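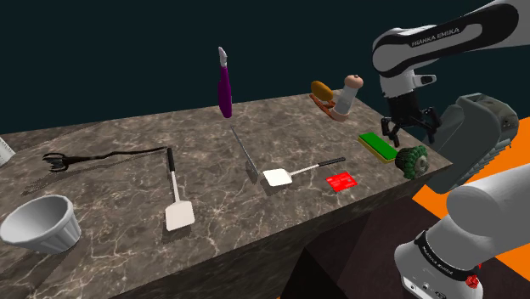

White fluted bowl on a pale-veined stone counter

Rurnon Fluted Baking Dishes, set of 5
Item 2703

If you like baking things in small portions, these are a joy! The Rurnon set gives you five white stoneware dishes, each holding 216 ml, and that turns out a really good single serving of custard, bread pudding or baked eggs. I started using mine for desserts and now they come out at breakfast, for dips, for chopped onion, for pretty much everything.

The walls are straight enough that a soufflé climbs nicely (butter the sides with upward strokes, all the way to the rim) and the glaze lets go of burnt cheese after a short soak. They go from fridge to table without any fuss. Please let them come up to room temperature before they go into a hot oven, though – stoneware doesn't like a shock.

Raili Turunen, who tests bakeware for us at Binent, sent over her favorite use for them: rice pudding with a spoonful of cloudberry jam at the bottom, baked in a water bath until the middle barely wobbles. We've made it twice this month and there were no leftovers either time.

Details
Material: glazed stoneware
Capacity: 216 ml each
Oven safe: yes, not under a direct broiler flame
Microwave and dishwasher safe: yes
Freezer safe: yes, leave room at the top for liquids to expand
Warranty: 2 years against glaze cracks

Goes well with
The Zenden baking tray fits all five dishes with space between them, and its sides are high enough for a water bath. Partanen makes snap-on lids in the same size, great for overnight oats. Lids are sold separately and are not for oven use.

Customer note
"Bought one set for crème brûlée and came back for another before December. The sugar tops get lovely and even with a hand torch, and they stack in my narrow cupboard." – Martti Niskanen

Ships in a recycled cardboard box with molded paper dividers. Single replacement dishes can be ordered under the same item number, just add the letter S.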